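About Us

Hi, I'm Mei-kuen Chu, and I run Drunach. We sell, rebuild and look after air compressors for small and mid-size shops — body shops, bakeries, woodworkers, a couple of dental labs, one very patient brewery. If your air is wet, weak or costing you too much, you've come to the right page.

I started out answering phones for a compressor dealer that carried every brand under the sun. I had no idea what a dryer did. After a while customers began asking for me by name (mostly, I think, because I called them back), so I started riding along with the service techs to find out what I was talking about. I got hooked. I still love the sound of a screw compressor settling down after a good service.

Drunach opened one September with 3 of us, a borrowed van and a shelf of filters. We've grown since then, and we now have a proper parts counter, a rebuild bench and 2,256 part numbers in stock, from drain valves and belts to complete air ends. If we don't have it, we'll tell you how long it takes to get it, and we won't sell you the wrong one in the meantime.

We carry two lines of new machines. Evosance makes the rotary screws we put in shops that run air all day, and Indureo makes the piston units I'd pick for a garage or a weekend workshop. I've had an Indureo at home for years and it fills tires, runs my nailer and scares the cat. We also service just about anything else, old or new, as long as parts can still be found.

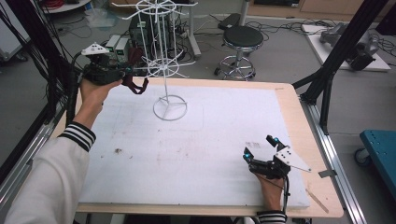
Most of the calls we get start with "it won't hold pressure," and a lot of them end with a leak somewhere between the tank and the tool. People tend to blame the compressor first, and I get it, it's the big noisy thing in the corner! But I'd much rather sell you a fitting than a machine you don't need. Every job that comes to us gets a flat work surface and good light, something like that white foam board on the table, and small parts get laid out in the order they came off. Then we write up what we found, with prices, and we wait for your okay before going any further.

For regular customers we have a service plan called Espiritu. (My daughter named it, it stuck.) We come by every 2,000 running hours, change the oil and filters, check the belts and the safety valve, and listen for anything odd. You get a call the week before so we don't show up in the middle of your rush. Plan customers also get a loaner if their machine has to come back to our bench, and 30 days to pay.

The parts counter is open on weekdays, and you don't need an appointment. Bring the old part if you can, or a picture of the nameplate — the serial number matters more than the model name. And if you're just trying to work out what size compressor you need, call and ask for me. I like that question, and I'll probably keep you on the phone longer than you planned.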